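Midby Public Library System
@midbylibraries

1/ Beginning in July, the Midby Public Library System will no longer charge overdue fines on books, magazines, or audiobooks. The board approved the change at its February meeting. This thread sets out what is changing and what is not.

2/ Existing overdue fines will be cleared from all accounts on the first day the policy takes effect. Cardholders do not need to call, visit a branch, or fill out a form. At present, 3,872 accounts carry a balance made up only of overdue fines.

3/ Of those accounts, 967 belong to children and teens under 18. Most of these cards are blocked from checkout under the current rules, which stop borrowing once a balance reaches ten dollars.

4/ Replacement charges remain in place. An item that is 45 days overdue will be marked lost, and the account will be billed for the listed price of the item. If the item comes back in good condition, the bill will be removed in full.

5/ Damaged items will still be billed. Staff at each branch can explain a damage charge and, where the repair is minor, may waive it. Please do not mend torn pages with household tape. Our repair desk would prefer to receive the book as it is.

6/ Loan periods are unchanged: three weeks for books and audiobooks, one week for magazines. Items with no holds renew automatically, up to two times. A reminder goes out three days before the due date to every cardholder with an email address or cell phone number on file.
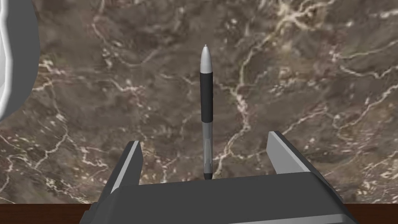 Brown marble with white and cream veining.

7/ A number of residents have asked how the library will make up the lost income. Fines brought in less than one percent of the operating budget last year, and part of that sum went to card processing fees and mailed notices. No branch hours will be reduced as a result of this change.

8/ Residents have also asked whether people will stop returning books. The Irnemora branch ran without fines on its children's collection for 18 months as a trial. The share of children's items returned within a week of the due date stayed level -- and new children's cards at that branch rose by 800.

9/ "We heard from parents who had stopped coming in over a four-dollar balance," said Cleiton Magalhães, director of library services. "We would much rather see them at the desk than collect the four dollars."

10/ The policy does not cover the tool collection, museum passes, or study room keys. These are in short supply, and late returns affect people with reservations. The daily late fee for a museum pass remains five dollars.

11/ Materials borrowed from other library systems through interlibrary loan follow the rules of the lending library. Fees on those items are set elsewhere, and we are not able to waive them.

12/ Cards that expired while blocked can be renewed at any branch with a photo ID and proof of address. A piece of mail, a lease, or a school enrollment letter will be accepted. Children's cards require the signature of a parent or guardian.

13/ Written comments on the policy text will be accepted through 27th February at the Ekpo Street and Irnemora branches, or by email to the board clerk. Comments will be attached to the public minutes. Large-print copies of the policy are available at both desks.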